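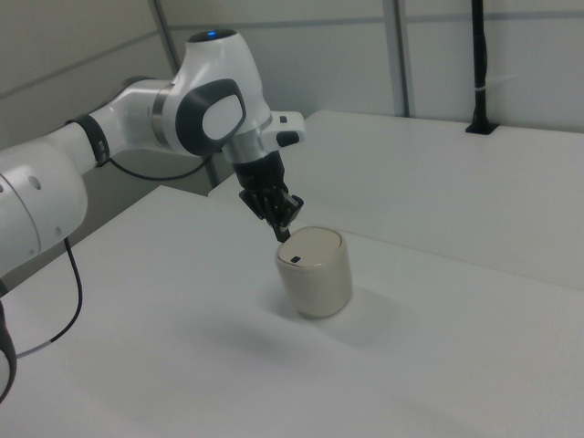

Minum two-finger gripper: our bench notes
Borbridge Automation Lending Shelf
Page updated 2020-09-17

We've had the Minum on and off the arm since July and I keep finding excuses to put it back on! It's a black parallel gripper that bolts to the wrist flange and works with its fingers pointing straight down, and for small household containers it has quickly become the one people ask for.

What we like

The fingers are slim. When you come down over a lidded pot you can get a fingertip right to the rim without the other parts of the gripper bumping into anything, so lids with a shallow lip are fair game. Our older Katona has wide pads (great for boxes, I still love it for boxes) and it kept pushing round lids sideways before it had a hold of them.

It closes gently, too. Róisín Mac Mathúna ran the lid test with both grippers over two afternoons, same pot, same starting pose. Out of 31 tries each, the Minum dropped the lid twice and the Katona dropped it nine times.

Changing over is quick once you've done it. Lenni Toivonen wrote the swap sheet that's in the case, and it's worth reading before you touch the screws.

What to watch for

Leave slack in the cable. If you pull it tight along the forearm it will tug when the wrist turns, and then your grip point drifts and you'll spend an hour blaming the camera. Ask me how I know.

Pale pots on a white table are hard for the Darkerside depth camera. Raimo Hakala got much better results by dropping the exposure and aiming for the edge of the lid instead of the middle.

Smooth, heavy jars can slip. The rubber sleeves help a lot.

Settings we use

Finger speed: 31 mm per second for lids
Approach height: 155 mm above the table
Hold time before lifting: 1000 ms

In the case

Gripper, flange adapter, cable, hex keys, two pairs of sleeves, swap sheet

To borrow it, write to Blažena Šindelář at the front desk and tell her which arm you're using, as the adapter for the smaller one is kept in a separate drawer.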